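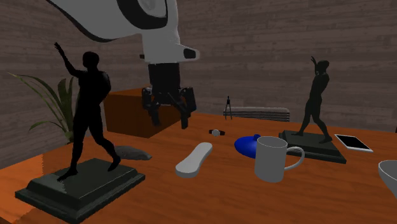
Notebook, December: party-list nomination coding, second pass

Continuing from the November pages. The job is the same: turn the nomination records for the Plollport regional assembly into one table, one row per nomination contest, so the turnout model can be run again with the contested and uncontested seats kept apart. Kelechi Ibrahim is coding the same records independently. We compare at the end of each batch and not before.

Status at start of day

Batch 2 closed. 127 contests coded by both of us. Batch 3 opened at 9:40. The full set is 345 contests, counting the re-run in Pruitt as its own row. I had it merged with the original until last week, which made the Pruitt totals look like a very busy single evening. Separate rows from now on. The re-run keeps the original contest number with an R on the end.

Definitions in force

A contest is any selection where a party body took a recorded decision on who would carry the list or seat. Acclamation counts, coded as uncontested. A withdrawal before the ballot papers were printed also counts as uncontested if only one name was left. A withdrawal after printing stays contested, even if the person who withdrew got no votes.

Kelechi coded two of the post-printing withdrawals as uncontested in batch 2. Her reading was that the members in the hall had been told. The minutes do say the chair read out a letter. I still want the rule to follow the paper, as we don't have minutes for most branches and can't apply a "were they told" test evenly. She agreed, and those two are changed. Log updated with both initials.

Incumbent means holding the seat on the day nominations closed. Substitutes who had been sworn in count. Substitutes named but not yet sworn in do not.

Source problems

The Tridis branch sheets give percentages to one decimal and no raw votes. I tried backing out the votes from the membership roll, but the roll is for the end of the year and the ballot was in spring. Results came out as fractions of a person in most rows. Leaving raw votes blank and filling only the share column. Model uses share anyway.

Clorska has the opposite fault: raw votes, no total, and spoiled papers sometimes included and sometimes left out. Where the candidate votes sum to the turnout line, I take spoiled as zero or not reported and code it 9. Where there is a gap, I put the gap under spoiled. Kelechi's sheet had the gap as missing. We settled on spoiled plus a flag in the notes column, so anyone who disagrees can filter it out.

The Pruitt district office scanned its sheets two to a page and the right-hand column is faint. Threes and eights are hard to separate. I checked against the declared totals and fixed the ones that would not add up. Two cells can't be resolved either way because the total is faint as well. Blank, flagged, request sent to the district office for the originals.

Agreement check, batch 2

Ran it after lunch on the contested/uncontested column, the incumbent column and the selection method column. First two are fine after the withdrawal fix. Selection method is weaker. Nearly all of the disagreement is between "delegate meeting" and "mixed", where delegates vote on a short list drawn up by the board.

The codebook says mixed if the board can remove a name. It doesn't say what to do when the board can only rank the names. Ranking has an effect on the vote, but it removes no one, so by the letter it is a delegate meeting. I have been coding by the letter. Kelechi has been coding ranking as mixed whenever the ranked list was printed on the ballot.

Proposal: keep the method column by the letter and add a second column, board_rank, with 0 for no ranking, 1 for ranking circulated, 2 for ranking printed on the ballot. It costs another pass through batches 1 and 2, but only for the delegate contests. Sent to Kelechi at 2:15. She replied that she'd take it, and asked whether a ranking reported only in the local paper counts as circulated. Said no for now. A press report isn't a board document. Put it in notes if seen.

Model, quick look only

Re-ran the old specification on batches 1 and 2 to see whether the loader still works. It does, after renaming the share column. The join on district code dropped the R row because the election file has no R. Fix is to strip the suffix into its own column before the join and keep the contest number clean.

The coefficient on contested seats is smaller than in the spring run. I am not reading anything into that with batch 3 missing, since batch 3 has most of the safe seats in it. No output saved. Script is in the shared folder with today's changes commented at the top.

One thing to watch: turnout in the election file is on registered voters for Clorska and on the eligible population for the rest. The difference is small in the towns and larger in the outer districts. Needs one base throughout before anything is circulated. The eligible figures for Clorska should be in the statistical annex. Haven't looked yet.

Carried over

Board_rank pass on batches 1 and 2. I take batch 1, Kelechi takes 2.
Common turnout base for Clorska.
Reply from the Pruitt office on the two faint cells.
Codebook text for post-printing withdrawals. Draft wording is on the inside cover and needs typing up.
Check whether the two joint lists in Tridis are one contest or one per party. The statutes read both ways. Coded as one for now, flagged.

Stopped at 5:20, batch 3, partway down the Tridis sheets. Next row is the first of the coastal branches.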